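Jörg Vogler has been packing tea for 9 years, first out of a shared kitchen and now from two rooms behind a hardware store in Flendby. His company, Dandari, sells 5 blends, and he says he has no plans to add another.

"People write to me every month asking for a mint," he said. "There is plenty of good mint tea already. I would only be buying it in and putting my label on it."

He started after leaving a job in freight scheduling. The first blend, Bamau, was a black tea with orange peel that he mixed for his sister's cafe. Customers asked to take some home, so he filled paper bags by hand and charged whatever was in line with the cake. It is still the best seller.

Vogler buys most of his leaf once a year, in August, and pays for all of it up front. That leaves him short until the fall orders come in. Last year he sold the van to cover part of it and now sends everything by mail.

"I miss the van on rainy mornings," he said. "I don't miss the insurance."

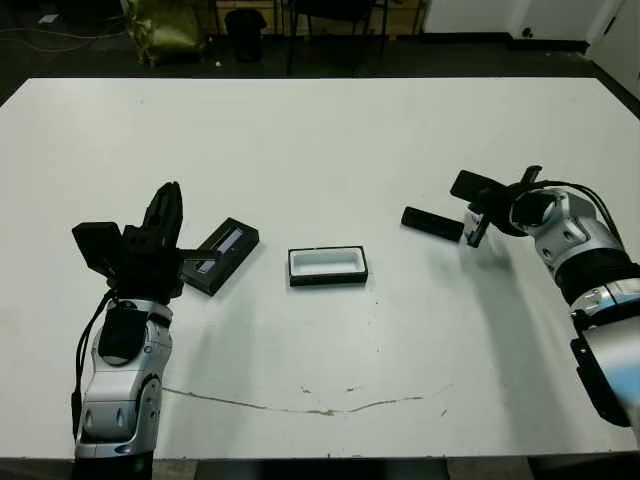 A normal month is some 2,000 packs. He tried a bigger run once, for a hotel chain that wanted its own name on the front, and gave it up after the first delivery. The chain paid after 120 days. By then he had borrowed from his brother-in-law to pay for the paper.

Most of his customers are now people who order for themselves, along with a few small grocers. He answers the emails himself between six and eight in the morning. The most common question is how long the tea keeps. He tells them to drink it within a year and to store it away from the stove.

The newest blend, Ruawai, is a green tea with toasted rice. It took him three tries to get right. The first version tasted burnt, and the second went flat within weeks of being mixed.

"I sold the second one anyway, at half price, with a note," he said. "A couple of people still ask for it."

Asked about raising prices, Vogler said he had done it twice and lost one grocer each time. He expects to do it again before winter. Postage has gone up, and he would prefer to charge more for the tea than to make the packs smaller.

He has been offered a larger space across town but has not signed anything. The rent is fine, he said, but the loading door is up four steps.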